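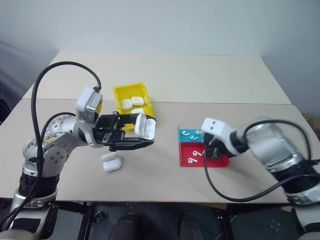
Page last changed: October

Conflict and Security Studies
Handout 8: Local ceasefires and how they are monitored
Module convenor: Perla Nava

Purpose of this handout

These notes accompany the Thursday lecture and should be read before the seminar. They cover agreements made between armed groups at the level of a town, a road or a valley, and the arrangements by which such agreements are watched. National peace settlements are dealt with in the second half of the module and are mentioned only where a comparison is useful.

1. Terms

The words truce, ceasefire and cessation of hostilities are often used in the press as if they were the same. For this module, a truce is a short pause with a stated end, usually to allow the wounded or the dead to be collected. A cessation of hostilities is a declared halt to fighting, often with few written details. A ceasefire is a fuller agreement, normally in writing, which says where forces may be, what they may carry and who will look into complaints. Parties do not always follow these labels, and students should look at the content of a text before relying on its title.

A local ceasefire is one whose terms apply to a limited area. It may be signed by commanders who have no authority outside that area, and fighting may continue a short distance away.

2. Why parties sign

The older literature treats local ceasefires as a first step towards a wider peace. More recent work is doubtful. A commander may sign in order to move men to another front, to let a harvest come in, to reopen a road on which both sides collect fees, or to end a siege on terms that amount to surrender. Several of these motives may be present at once, and they may differ within one side.

3. Case material: the Inia valley

The Inia agreement is used throughout the module. It was negotiated by elders from the upper and lower parts of the valley and signed by two commanders. The text runs to 33 clauses, most of them dealing with the road between Gorner and the Londoño crossing. The main points are as follows.

Armed men were to withdraw 300 metres from the road on either side.
Heavy weapons were to be kept at sites named in an annex.
The crossing was to open to civilian traffic from first light until dusk.
Complaints were to be taken to a joint panel sitting in Gorner.

The annex was never agreed in full. One side submitted a list of sites and the other declined to countersign it, so that the panel could record that a weapon had been moved but could not say whether the move was a breach. Seminar groups should consider whether the agreement would have been signed at all had the annex been settled first.

4. Monitoring

Monitors may be drawn from the parties, from the local population or from outside. Each choice carries a cost. Monitors from the parties have access but are not trusted by the other side. Residents know the ground and can be put at risk by what they report. Outsiders are easier to accept but depend on the parties for their safety and often for permission to travel.

A monitor's report should keep apart what was seen, what was heard from others and what has been concluded. Reports of shelling are a common source of error: the direction of fire is hard to judge by ear, particularly in a valley, and witnesses tend to name the side they expect to be responsible. The standard form in the Bendent reader (section 2) has a separate box for each kind of information. Please use this form for the written exercise.

5. Questions of status

Talks with an armed group are sometimes opposed on the ground that they give it standing. Under Common Article 3 of the Geneva Conventions, special agreements between parties to a non-international conflict do not affect their legal status. The political effect is a separate matter - a commander who has been received by officials will make use of the fact.

6. Seminar preparation

Read the Inia text and the first two panel reports, both in the Bendent reader. Bring a single page setting out one clause that you would redraft, with your proposed wording. Groups will be posted outside the seminar room.

Written exercises are to be submitted through the module page by noon on the day of the seminar. Requests for an extension should be sent to the departmental office and not to seminar tutors.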